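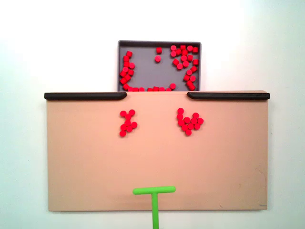 The green T pusher on the board, with the gap between the black bars and the tray on the far side.

Filed under: Bench Tests / End Effectors / FAQ

Pusher vs. Gripper: Your Questions

I wrote up the pusher tests in July and my inbox filled up, so I've pulled the ones that kept coming back into one page. If you haven't read the original post, the short version is that I'm comparing a plain T-shaped pusher against the Gittins two-finger gripper on the same job, with the same arm and the same red cylinders. The job is to get the cylinders off the board, through the gap between the two bars and into the tray.

Last updated 8/27/22

Why would you take a perfectly good gripper off and put a stick on?

Because the gripper was driving me nuts! It's a nice unit and I still use it for plenty of things, but it picks up one cylinder at a time. When they're bunched together there isn't room for the fingers to get in between them, so it either knocks the bunch apart on the way down or closes on two at once and drops both. The pusher doesn't care. It just leans on the whole bunch.

So the pusher wins?

On this job, for speed, yes. I wouldn't go further than that. If you need a part turned a certain way at the end, or placed on a mark, a pusher is the wrong tool and you'll hate it. My cylinders can land in the tray any way they like, standing up or on their sides, and that makes it a very forgiving test.

Why a T and not just a flat blade?

I tried a flat blade first (a wide one, and then a narrower one). The wide blade was great in the open and hopeless near the bars, where it would bump the inner end of one and ride up. The narrow blade fit anywhere but cylinders kept slipping around the ends of it. The T is a compromise. The crossbar is short enough to go through the gap with room to spare, and the rounded ends slide along the bars when I get the angle a bit wrong, which I do a lot.

Hằng Sầm wrote in to suggest a shallow V, open toward the cylinders, so they collect in the middle as you go. I've made one and it's good at the gathering part. It's worse at letting go, though — a cylinder or two tends to stay tucked in the V when you back off. I'll do a proper write-up once I've got as much time on it as on the T.

What are the bars for?

They're a funnel, more or less, or a fence with a gate in it. Without them I could shove things off the edge anywhere and the test wouldn't tell me much. With the gap in the middle, the arm has to bring things in from both sides and line them up with the opening, and that's where the differences between tools start to show. Mine have a rounded inner end. I had squared ones on the very first version and cylinders would hang up on the corner every few runs.

Which arm is it?

The black one in the next photo is my Zullari bench arm, bolted up the way I always run it. The end tool comes off with a couple of screws, so swapping between the pusher and the gripper takes me less time than finding the screwdriver.

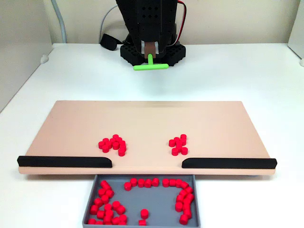 Seen from the tray side: the arm behind the board, with a cluster of cylinders to each side of the middle.

Why is the tray across the board from the arm?

I get this one a lot, usually from people who've built a sweeping setup that pulls toward the base. Pushing away is easier for me to set up. The arm sits on one side, the tray is on the other, and the tool never has to come around the back of anything to finish a run. The catch is that it does have to travel wide to get outside a cluster before it can bring it in toward the middle. If your arm has a short reach, make your board narrower than mine.

How do you lay out the cylinders before a run?

By hand, in two loose clusters, one to the left of the gap and one to the right. I don't measure. I used to have a little card with spots marked on it and I stopped using it, since the controller got weirdly good at that one layout and fell apart on anything else. Now I just plop them down and tidy up any strays. It's a much tougher test and also much less fussy to reset, so everybody's happy.

How many runs is all this based on?

For the T pusher, 1,655 runs. For the Gittins gripper, 1,251, and the difference is purely that the gripper runs take longer and I ran out of patience. The V pusher only has 150 so far, so please don't quote me on it yet. Adding those up is left to you, but no, it isn't the 3,045 that somebody posted in the comments — I think they counted the warm-up runs that I threw out (I'd have thrown them out too if you'd seen them).

What controller are you running?

Two, and I've gone back and forth between them. One is the stock Zullari position controller with a path I drew myself. The other is a learned one, trained on recordings of me driving the arm by hand. The drawn path is fine when the clusters are where I expect them. The learned one copes far better with sloppy layouts, but it gets hesitant when only one or two cylinders are left, and it'll sometimes hover over an empty patch of board as if it's trying to remember what it came for. I've been recording more of the cleanup end of the job to help with that.

One camera or two?

Two, one looking from the arm's side over the pusher and one from the tray side. I did try to get away with one. From the arm's side you get a lovely view of where the crossbar is compared to the clusters, but the edge of the board hides some of what's in the tray right below it. From the tray side you can see into the tray much better and the arm is in view too, though the tool is a long way off when it's parked back by the base. If I could only keep one it'd be the arm side view. Kittipong Paisan runs a similar board and swears by a single camera straight overhead, and his argument is that nothing blocks anything. Fair point, but his arm comes in low from the side and mine doesn't.

Does lighting matter?

More than I wanted it to. Red cylinders on a tan board are pretty easy for a camera to find, and I picked them for that reason. Shadows are the trouble. With a desk lamp off to one side I got long dark streaks next to every cylinder and the learned controller would push at the shadows. Even light from above fixed most of it. Do that first before you start fiddling with camera settings.

Do the cylinders get stuck or jam in the gap?

Sometimes, if I bring both clusters in at the same moment. Doing one side, clearing it and then going back for the other works a lot better. When something does wedge, I have the arm back up a little and come in again slower. Pushing harder has never once helped me.

My pusher chatters on the board. What am I doing wrong?

You're probably pressing down. Mine rides just clear of the surface, low enough that a cylinder can't sneak under it. If your board isn't dead flat you'll need to leave a bit more room than you'd like. My own board has picked up a few scuffs and I've left them alone.

Will you test the Stametti gripper?

I'd love to, and I've asked. It has wider fingers that close parallel to the table, so it might scoop a few cylinders at a time and land somewhere between the two tools I've got. If one turns up I'll run it on this same board so the numbers can be put side by side.

Can I have your files?

Sure. The pusher drawings, the bar drawings and the board layout are all on the Braltomon downloads page under my name. Change whatever you want. If you end up with a crossbar shape that beats mine, please send me a note with your run count and how you laid out your cylinders — I read all of them, even if I'm slow to answer.

Related posts
T pusher vs. Gittins gripper: the full bench test
Flat blades, wide and narrow, and why I gave up on both
Fixing shadow trouble on a tabletop setup
Swapping tools on the Zullari bench arm
Recording by hand: what I do differently now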